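Section 3: Laying Out the Snack Table

Now that your Larnix table cover is out of its bag and has had a little time to relax, you get to the part most families enjoy best, and that is putting things on it. Take your time here. The Gatircombe set is meant to be played on a soft green surface, and the pieces will sit nicely on it without sliding off every time an elbow bumps the table.

You are welcome to mix real treats with household odds and ends. A fruit, a wrapped sweet, something from the desk drawer: the more different they feel in the hand, the better the guessing rounds go later on.

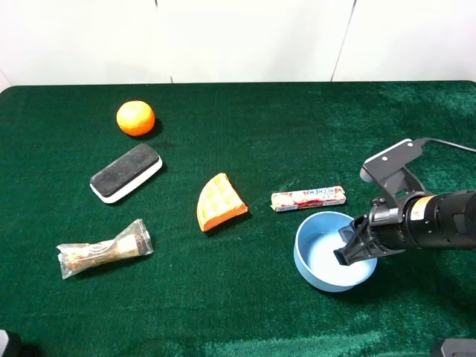
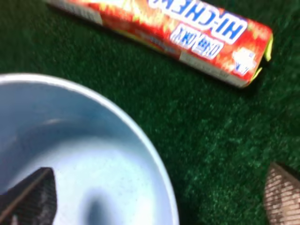 3.1 Setting out the pieces

1. Smooth the cover with the flat of your hand, working from the middle out to the sides. A few shiny patches where the nap lies the other way are perfectly normal and will brush out if they bother you.

2. Place the waffle wedge near the middle. It is the easiest piece to recognize by touch (all those little square pockets!), so younger players like to have it within reach.

3. Add a round fruit, such as a mandarin, toward one of the far corners. Pick a firm one with no soft spots.

4. Lay down a stick of wrapped candy. We are fond of HI-CHEW at our house, but any long, flat package will do just as well. Leave the wrapper sealed.

5. Put out one thing that isn't food at all. A whiteboard eraser is a favorite, with its soft felt on one side and smooth plastic on the other.

6. Set your bowl down last, leaving a hand's width between it and the nearest piece.

Note: Pieces don't need to be straight. Turn a few at an angle, or even upside down, and the table will look a good deal more inviting.

CAUTION: Keep the waffle wedge away from children under 3. Wipe the eraser well before it goes anywhere near food, and please don't eat anything whose wrapper has come open during play.

3.2 Playing the first round

1. Choose a caller and start your timer at 30 seconds.

2. The caller names a piece, and the player, eyes closed, finds it and drops it gently into the bowl.

3. Return the piece to a new spot before the next turn.

3.3 Clearing up

Shake the cover outdoors, then roll it up with the green side facing out. Folding leaves creases that can take days to fall out. If something sticky gets on it, dab with a damp cloth and let it dry flat overnight.

Spare covers are listed in the Onard catalog as item 102.

Text by Pacita Dela Peña. Revised 2022-10-05.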